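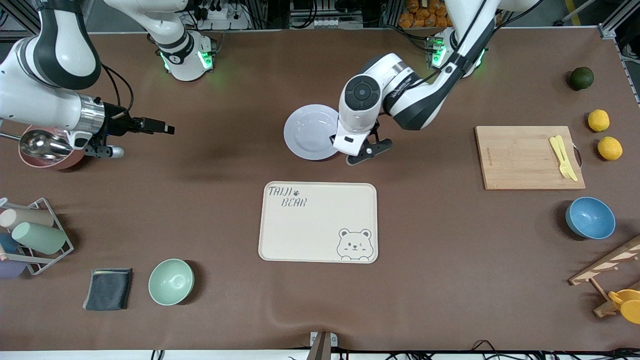
Slower is not always safer, wrote someone under my last entry, because a slow arm also pushes for a longer time before anyone notices. I read the remark twice with my coffee. I had set both arms to a very low speed after the trouble in June and I was quite proud of it. Now I think the reader is right, at least about plates. So this is what I worked on today.

11 Sep 2022

I came to the workshop early and had the big table for myself until lunch. First I checked the zero position of both arms. The left one was off by 9 millimetres at the wrist, the right one was good. I don't know why it is always the left. I loosened the flange, cleaned it, closed it again and wrote the new values in the notebook, on the same page as the old ones, so that I can compare.

The task is still the same: the plate has to come down to the tray. The ladle should stay in its pink bowl until the plate is finished, but the other gripper has to wait somewhere, and its waiting place is above that bowl. I am not happy with this. If the height is wrong by a little, the finger will meet the ladle. For today I raised the waiting point by 60 millimetres and made a note to find a better one.

The plate is difficult for me because the rim is low. With the fingers closed too early, they only push. With the fingers too deep, they scratch the table covering, and the clamp at the front edge has already been tightened several times this month. I changed the closing force in small steps and let the program make a pause of 200 milliseconds before the lift. The Dikitz controller accepts this without complaint. The old Remport one gave an error for every pause, and I do not miss it.

In the afternoon I read again through the Sotomayor notes on shared tables. They recommend that each arm has its own half, and a narrow strip in the middle where only one may enter at a time. My strip is the tray. I wrote the rule in 116 lines, which is surely too many, and I would be ashamed to show it to a real programmer.

I did not touch the cups or the cutlery. The lemons and the lime are for later too, when I trust the grip more.

Still to do: order the longer cable from Allusell, print a softer finger tip, answer the reader and say thank you. Tomorrow I will try the plate at double speed, with my hand on the stop button.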